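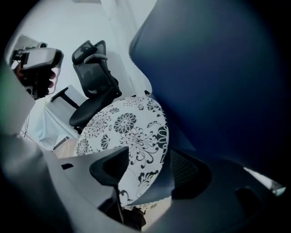 Black mesh chair with headrest, round table with the floral top.

Skiria Rooms - Frequently Asked Questions

Updated in November. If it's not on here, email us.

What comes with a room?

One office chair, one table, heating, wifi. Bigger rooms get a second chair. Lamps on request - we have a few, first come first served.

Are all the chairs the same?

No. Most rooms have a black mesh one. Some have headrests, some don't. If you need a headrest say so when you book, not when you arrive please.

Can I swap my chair?

Yes, if the other room is free. Ask at the desk first. Don't just roll it down the hall, we spend half of Tuesday putting them back.

The chair keeps sinking. What do I do?

Tell us the room name and we'll bring another one. Don't try to fix the gas lift yourself.

Chair is too low / too high / leans back too far?

Levers are under the seat. They're not all in the same spot, depends on the model, so feel around a bit. Sit down before you pull the height one or it shoots up. Still no good? Come get us.

Do the armrests come off?

They do but we'd rather you left them. Screws go missing. If the arms bump the table, drop the seat a notch first and see if that helps.

How do I clean mesh?

Soft brush or the small vacuum head, then a damp cloth with a drop of dish soap. No bleach. Let it dry before you lean on it.

And the floral table?

Damp cloth, wipe, dry. No scouring pads on the print, no nail polish remover, no solvent of any kind. Use a coaster for hot mugs. Coasters are in the kitchen drawer, usualy the second one down.

Can I get a plain table instead?

Yes. The black and white flowers are a bit much for some people, we know. Plain ones are in Moltwood and Hallov. They're also better if you're shooting products and want a quiet background.

Is a round table OK for a computer setup?

Laptop, fine. Laptop plus big monitor, tight. Book Bech for that, it has the long desk. Round tables are better for two people talking or one person with papers.

How much weight can the table take?

Don't sit on it. Don't stand on it to reach the window. Normal work stuff is no problem.

Can I move the furniture around?

Inside your room, sure. Lift the table, don't drag it - the floors mark. Put it all back before you leave.

What does it cost?

Day rate is 48. Month is 775, or 989 for Bech. Wifi and heating included, parking isn't.

Is there a deposit?

Monthly rentals only, one week's rent. You get it back within 5 working days once we've looked at the room.

I spilled something. Am I in trouble?

No. Blot it and tell us the same day. Coffee we can deal with. Ink is harder, so sooner is better.

Can I bring my own chair?

Of course. Let us know and we'll take ours out so you have the space. Put your name on it somewhere, underneath is fine.

Do you sell the old furniture?

Sometimes, when a room gets redone. There's a list by the front door. Cash or card, you carry it out yourself and we dont deliver.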